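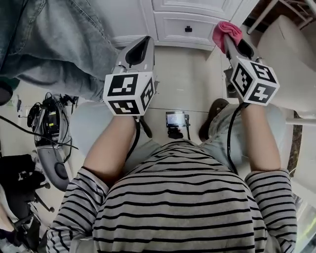

Reading time: 1 minute

Learn > Robots > How Robots Study

How Do You Teach a Robot to Pick Up a Cloth?

By Houshang Abbasi
11 May 2020

A cloth is hard for a robot to handle. A block keeps its shape, but a cloth folds and bunches in a new way each time it is picked up.

Researchers at the Stevby laboratory study this problem by letting people go first. A person holds a gripper in each hand and uses them to do a simple job, such as picking up a small pink cloth. Each gripper carries a white cube printed with black square patterns. These patterns are called markers. A computer can find the markers in a video and work out where the gripper is and which way it is tilted.

One try from start to finish is called a demonstration. The Stevby team recorded 800 demonstrations. A computer program then looked for what they had in common and used it to guide a robot.

The robot was tested 120 times with cloths it had never met before. It did best with small cloths. Large ones often slipped. "A failed test is still a result," says Salvador Loureiro, who leads the study. "It shows us what to record next."

The team will begin work on towels in September.

Related
What Is a Marker?
The Bandara Sorting Robot
Why Do Robots Drop Things?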